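Notice to Readers: Vendor Arrangements for the Dunness Makers' Market

10 August 2019

Print this post | E-mail this post

The winter edition of the Dunness Makers' Market will take place in January at the Drameritz Hall in Tekville. I have agreed to coordinate vendor placement again, and this entry sets out the arrangements as they now stand.

Applications are open to makers of ceramics, textiles, paper goods, jewelry and small furniture. Each table costs $13 for the day. Vendors may share a table, provided that both names appear on the form. The hall can accommodate up to 464 visitors at one time — a limit that will be enforced at the main door. 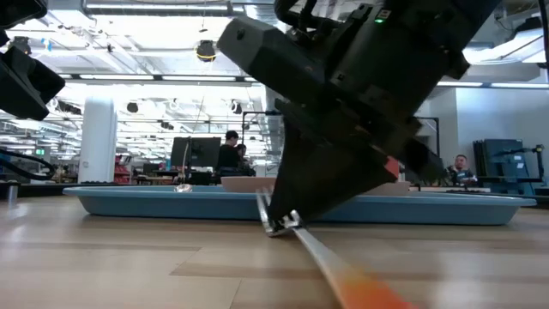
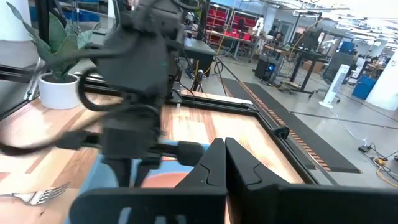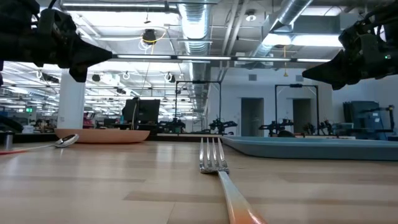 Barış Demirtaş wrote to ask whether resold goods would be accepted if the seller had altered them by hand. They will be considered case by case, and the application must describe the alteration in full. Goods bought finished and offered unchanged will be declined.

The previous market recorded 1,012 admissions, and several vendors had sold their stock before mid-afternoon. Applicants are therefore asked to state how much they expect to bring. Eight places are reserved for first-time sellers, who should mark the relevant box on the second page of the form.

Vendors will be told of their placement in writing. Requests to stand beside a particular seller will be noted, but cannot be guaranteed.

Related posts
Pricing Handmade Goods for a One-Day Sale
Fu Paper Studio: Notes on a Bookbinding Class
Table Coverings and Display Stands

Contact | Copyright 2019, all rights reserved | Back to top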